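4. Préparer et entretenir le plateau

Bon, le piètement est monté, les quatre vis sont serrées, on passe à la partie que je préfère : le plateau. Je l'ai fait sur ma propre table Grekgate avant d'écrire ces pages, et je l'ai refait avec Rocío Ojeda sur la sienne, donc les étapes qui suivent sont dans l'ordre où on les fait vraiment (pas dans celui de l'ancienne notice !).

Il vous faut : deux chiffons de coton qui ne peluchent pas, une petite brosse souple, de l'eau tiède, une noisette de savon doux, du papier abrasif grain 400 et le flacon d'huile Teson livré avec la table.

4.1 Dépoussiérer

1. Débarrassez le plateau. Les cartons, je les laisse souvent dans un coin, mais pour l'huile il faudra bien les enlever.
2. Passez la brosse dans le sens du fil, sans appuyer.
3. Ramassez les petits grains qui restent avec un chiffon à peine humide. Soulevez-les, ne les traînez pas.
4. Regardez le plateau en lumière rasante, en vous baissant à hauteur de table. Les saletés minuscules se voient beaucoup mieux comme ça.

Attention : un seul grain coincé sous le chiffon suffit à rayer la finition. Si vous sentez que ça accroche, arrêtez tout de suite et secouez le chiffon.

4.2 Repérer le sens du fil

Sur un bois clair, le dessin est discret et on peut s'y tromper, surtout près d'une fenêtre. Prenez le temps de le suivre du regard d'un bord à l'autre. Il ondule parfois un peu, c'est normal, gardez la direction générale. 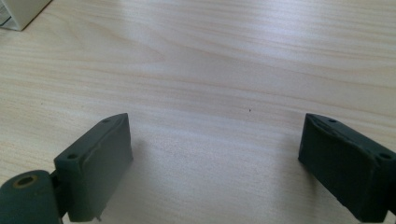
Faut-il poncer tout le plateau avant la première couche d'huile ?

Un plateau neuf se contente d'un bon dépoussiérage, et le grain 400 se garde pour les endroits qui restent rêches sous la main une fois le bois propre et sec.

4.3 Huiler

1. Essayez d'abord sous le plateau, dans un angle. Laissez sécher 30 minutes et vérifiez que la teinte vous plaît.
2. Versez un peu d'huile sur le chiffon, jamais directement sur le bois (j'ai une auréole chez moi qui date de cette erreur...).
3. Étalez en longues passes, toujours dans le sens du fil, en travaillant une bande après l'autre.
4. Attendez 30 minutes, puis essuyez tout ce que le bois n'a pas bu avec le second chiffon.
5. Laissez la pièce aérée jusqu'au lendemain et ne posez rien sur la table d'ici là - même pas un magazine.

Attention : un chiffon imbibé d'huile peut s'enflammer tout seul s'il reste en boule. Étendez-le à plat dehors pour le faire sécher, ou plongez-le dans l'eau avant de le jeter.

4.4 Au quotidien

Pour le nettoyage courant, eau tiède et savon doux, chiffon bien essoré, puis on sèche aussitôt. Pas de javel, pas d'éponge grattante, pas de spray pour les vitres.

Note : sous une boîte ou un vase qui ne bouge jamais, le bois garde souvent une teinte différente du reste. Je déplace mes affaires de temps en temps et ça s'uniformise peu à peu.

Note : si vous avez pris la finition vernie Urenton, sautez toute la partie 4.3. L'huile ne pénètre pas et vous passeriez la soirée à essuyer un film collant.

Pour les rallonges, on continue à la section 5. Gardez le flacon d'huile à portée de main, leurs chants en ont besoin aussi.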